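Parish Hall Floor Appeal: we've done it!

Well, nearly. The September count of the tins, the standing orders and the raffle money puts the Purkby floor fund at £3,250, and that is enough to have the boards in the main hall repaired, sanded and sealed before the winter bookings start. When we set out in spring I thought we might scrape together enough for a hired sander and a lot of sore knees. I'm so pleased!

A bit of background for anyone who has moved here lately. The hall floor went down in stages, and you can tell if you walk it in socks. The oldest part is the bit by the stage, where the planks are wide and the nails are big and square-headed. The middle was relaid after a burst pipe, using boards from the old chapel schoolroom, and those are narrower and a good deal harder. The strip by the kitchen door is a patch on top of a patch. We have had dancing on it, badminton, flower shows, two wedding receptions in one weekend, and years of stacking chairs dragged instead of lifted (you know who you are).

Janaína Araújo has been over to look at it twice now, and spending a morning with her was a real treat. She restores old floors for a living and gets down on her hands and knees straight away with a torch and a blunt kitchen knife. She ran the knife along the gaps and could tell us which boards were loose from the sound alone. Her verdict is that 8 boards need replacing, most of them near the kitchen, and that the rest have plenty of wood left in them. I had been bracing myself for much worse.

She was also very firm about what we should leave alone. The dark lines between the boards are mostly old wax and dust packed down over the years, and they help keep the draught out. If we dug them all out we would have to fill them again, and filler in a hall that is cold all week and hot for one evening tends to crack and pop up in little strips. So the wide gaps get thin slips of matching wood, glued on one side only so that the boards can still move, and the narrow ones stay as they are. I love this sort of thing. I went home and looked at my own landing in quite a new light.

Then comes the sanding. She will go over it lightly, coarse first and then finer, and she won't try to get it dead flat. The dips by the stage steps are going to stay! I'm glad, as my mother's feet helped to make them.

There was a lively talk about the finish at the last meeting. Some of us wanted oil, which looks lovely and can be touched up in patches by anyone with a rag. The badminton players wanted a hard lacquer, which wears better under rubber soles but has to be sanded right back when it goes. Janaína put samples of both on an offcut and we passed it round, poured tea on it and scraped it with a chair leg. The hard wax oil won, 7 votes to 3, and even the badminton players agreed that it had come through the tea very well.

The hall will be closed while the work is done and for a few days afterwards while the oil hardens. Toddler group is moving to the school dining room, and the choir will be in the back room of the Shirazi café, where they have been promised a piano that is only slightly flat. Yoga is taking a break. If you have a booking and haven't heard from us, please ring the hall number in the evening and we'll sort something out.

We could do with help before we start. Everything has to come out, including the stage blocks, the piano and the big cupboard that hasn't moved in living memory. Strong arms are wanted from nine in the morning on clearing day, and there will be bacon rolls. Please bring gloves, and a blanket or two for wrapping table legs. Small felt pads for chair feet would also be very welcome. We need 791 of them (I did the sums by crawling under everything, and one stool has only three legs), so if you have half a packet in a drawer, drop it through the hall letterbox. 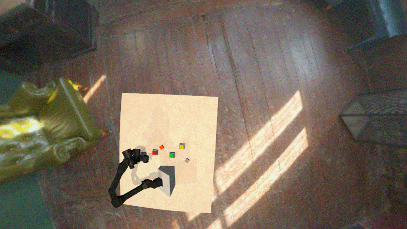

Once the new finish is on, we'll be asking everyone to lift chairs and tables when they move them, to sweep up grit before dancing, and to wipe up spills with a damp cloth and no soap. A doormat is on order for the side entrance as well. The first evening back will be a ceilidh, with the band from last harvest supper if we can get them, and tickets will be on sale at the post office counter as soon as we have a date.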